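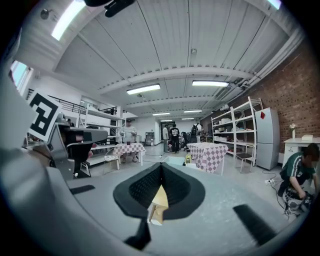 Small beige piece in the black finger pad

We use cookies to keep you logged in and to remember your settings. Accept / Manage

Topic: Grading vintage soccer stickers, worth it or not?

marinobox
So I picked up a binder at the Clultmont show on Saturday, mostly 1970s league stickers, never glued. Three of them look really sharp to me. Do I send them in or just leave them in sleeves? I paid 700 for the whole binder, so I'm already in deep!

Tullio Melis
Leave them. Backs on those old stickers are nearly always toned and the graders hammer you for it. I sent four in last October and the best came back a 6. Fees ate whatever I would've made.

stulen_wax
Disagree with Tullio. A 6 on a star player still sells faster than a raw one -- people are scared of trimmed edges, and I don't blame them (I got burned on one myself). Who's on yours?

marinobox
Two goalkeepers and a team badge lol. Borders are nice and even though.

stulen_wax
Oh. Ok, yeah, sleeves.

Murray R
Keepers don't move, graded or not. I've had a beautiful one listed for almost 500 days. What I'd do is sell the doubles to somebody finishing an album and keep the rest. Set builders pay ok if you're not greedy.

Tullio Melis
Depends on the album. The common ones, everybody has a shoebox of doubles already.

marinobox
Fair. I kinda want to keep the badge anyway, the foil is great. Does anyone know if the Hurkatness sleeves fit these? The regular card ones are way too loose and they slide all over.

Murray R
They fit, bit snug on the corners. Go slow.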